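**Trorkwood, Oct 30, 2026** -- Punbridge Homes, the housing association serving Zondcombe and Trorkwood, has today opened a table-clearing and picnic-packing course to all of its tenants. The course is free of charge and runs over 4 weeks in the shared kitchen at Huaranga House.

The course was first offered in April to new tenants only, and 125 households took part. Punbridge Homes has now set aside 200 places for the winter, with groups limited to 20 people so that everyone has room to work.

Each session begins with a table of mixed household items. Tenants sort the crockery, fold the cloths, pack a basket for carrying and decide what should go back to the cupboard. Plates and bowls are stacked inside one another, and cups are fitted into the gaps beside them. Guidance is also given on storing a basket between outings.

A new part of the course deals with tins and drinks cans. Tenants are shown how to check the rim, the lid and the seams before putting a can away. Punbridge Homes advises that any can with a badly bent rim or a sharp crease should be kept out of the basket, even where the tab has not been lifted. Cans that leak or bulge should be thrown away unopened.

"Many of our tenants eat together in the gardens from spring onwards, and a well-packed basket makes that easier," Punbridge Homes said in a statement. "We are pleased to offer the course to every household that would like a place."

Places may be booked at the Trorkwood office or at the Zondcombe front desk. Tenants need bring nothing with them -- baskets, crockery and cloths are provided.

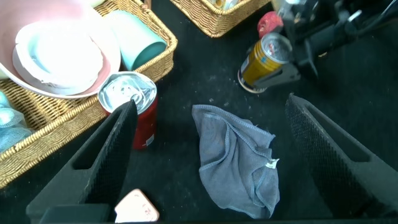
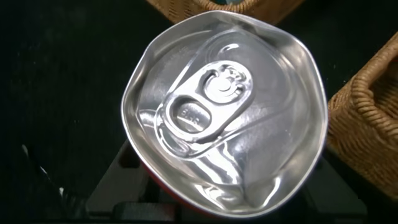
*First picture: a wicker basket with crockery and a mint-green cup, with a cloth and a red can on the table. Second picture: an unopened can with a bent rim and creased lid.*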